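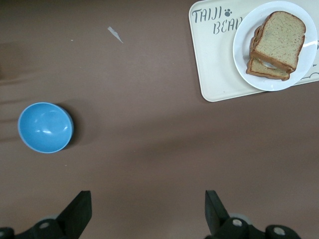
A sandwich on a white plate, a cream tray and a blue plastic bowl.

Lunch on a tray

Renata Zawadzka eats lunch at home on workdays, and for most of last winter she ate it standing at the counter. In January she bought a tray.

It was a plain one, secondhand, and she didn't expect much from it. "I wanted to stop leaving plates all over the apartment," she says. "Now I make the sandwich, put the plate on the tray and sit down. It takes 2 minutes and I get a real break."

Trays went out of fashion in a lot of homes when people stopped eating in front of the television. They are worth another look, particularly if your table is also your desk. Everything comes over in one trip and goes back in one trip, and the crumbs stay inside the rim.

Size matters more than looks. Measure your biggest everyday plate and leave room beside it for a glass. A tray that holds only the plate will end up behind the toaster. Rounded corners are easier to wipe out than square ones, and a thin raised rim is enough for dry food. For soup you want something deeper, with handles.

Mylene Macapagal, who ran a school lunchroom for years and now teaches a Saturday cooking class, prefers pale trays. "You see what needs cleaning," she says. She also likes a small plastic bowl on the table for the extras: grapes, chips, pickles, whatever would make the bread soggy if it sat on the same plate. Cheap ones are fine. Hers have been dropped by two generations of children.

As for the sandwich, Macapagal butters both slices right to the edge, even when there is mayonnaise as well, and puts tomato in the middle, never against the bread. She cuts it only when it is going to be eaten.

Zawadzka is less strict. Her usual is cheese and mustard – sometimes with leftover chicken – on whatever bread is in the house. She washes the plate straight away and leans the tray against the wall by the sink until the next day.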